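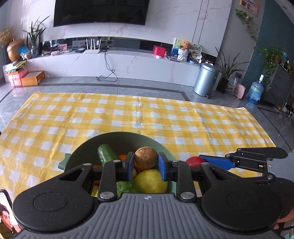

Home About us Courses Kitchen hire Find us Contact

About the Tistholm Cooking School

We teach people to cook dinner. There are plenty of wonderful places to learn sugar work or how to bone a quail, and we love hearing about them, but what we do at Tistholm is weeknight food, made with things you can buy within walking distance of your own front door.

The school began 11 years ago in the back half of a former hardware store on the Wutbridge road. Elisa Fabbri had been running a soup class out of her own apartment, four people at a time, with everybody's coats piled on the bed, and the waiting list had gotten silly. The store still had its long counters and its big front windows, and the rent was low (the roof explained the rent!). We fixed the roof the second winter. The counters are still there, sanded down and a good deal more scratched, and they're the best work surfaces any of us has ever used.

How we teach

Every class cooks a whole meal and then sits down to eat it. We feel strongly about the sitting down part. You learn so much from tasting the same stew out of six different pots, and the talk at the table is where people ask the questions they were too shy to ask at the stove. Why did mine go gray? Can I freeze this? Is it really okay to use the stems? (Yes, nearly always, and they're delicious.)

We don't hand out recipes at the start. You get one at the end, on paper, with a wide margin for your own notes. During class we want you looking at the onions and smelling the pan, and it's amazing how fast people pick that up once there's no sheet to stare at.

Knife skills come first in the beginners' course, and we take our time over them. After that it's eggs, then rice and beans, then a roast, then bread, which always gets the loudest cheers. The course starts fresh each February and again in the fall.

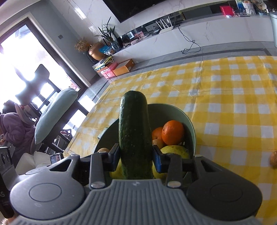 We cook with the seasons as far as we can, and we cheat when we feel like it. Our greens and roots come from Vevden, a farm up the valley that lets us choose from whatever was picked that morning, so the menu for an evening class is sometimes settled at 3 p.m. It keeps the teachers on their toes! One spring there was so much chard that we put it in everything except the custard, and there was a serious discussion about the custard.

Who comes

All sorts. We've had college students who'd never turned on an oven, retired couples, a whole bowling team, and parents who wanted to get past noodles. Our Saturday juniors start at age nine, and they are fearless with garlic. Classes are kept to 12 or fewer so there's always a teacher close by, and one of us is usually happy to stay late if your dough is being slow.

Money shouldn't keep anyone out of a kitchen. In each evening class we hold 2 places at half price, and you only need to tick the box when you sign up. We won't ask you for paperwork.

The teachers

Elisa still teaches the soup class, and it still fills up first. Hafþórsson (he answers to his last name, and so does his sourdough starter) looks after bread and anything smoked or pickled. The rest of the team cook in cafes, school kitchens and at home, and between them they've got over 20 years of feeding hungry people on a budget.

Come by and see us

The door is open most afternoons when we're setting up for class, and you're very welcome to look around, borrow from the cookbook shelf or just tell us what you'd like to learn. The dumpling night started that way, with a neighbor who stopped in to get out of the rain and stayed until we'd written her grandmother's filling down. Ring the bell twice, as the extractor fan is loud.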